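Boltiretti Booking Calendar for WordPress

Hello, and thank you for stopping by to look at Boltiretti, our little booking plugin for guest houses, holiday lets and anybody else who has rooms to fill and would like fewer phone calls at teatime. It adds a calendar to any page of your site, and it gets on happily with most themes (do write to us if yours is being stubborn!).

You can list up to 20 rooms on the standard licence and 100 on the larger one, each with its own prices, photos and changeover days. Guests choose their dates, pay a deposit if you ask for one, and receive a confirmation email that you can word however you like.

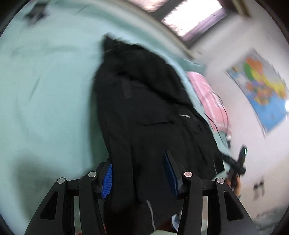 Dark garment on a pale mint-blue sheet

Version 2 came out in August, with a much quicker calendar and a proper fix for bookings that run over New Year, which Costel Dimitrov had been grumbling over for ages. Updates are included for as long as your licence lasts.

You will need a current copy of WordPress. Import from a spreadsheet works for files of up to 2000 bookings, so please split anything longer before you upload it.

Support: Doina Popescu, Stisonthorpe office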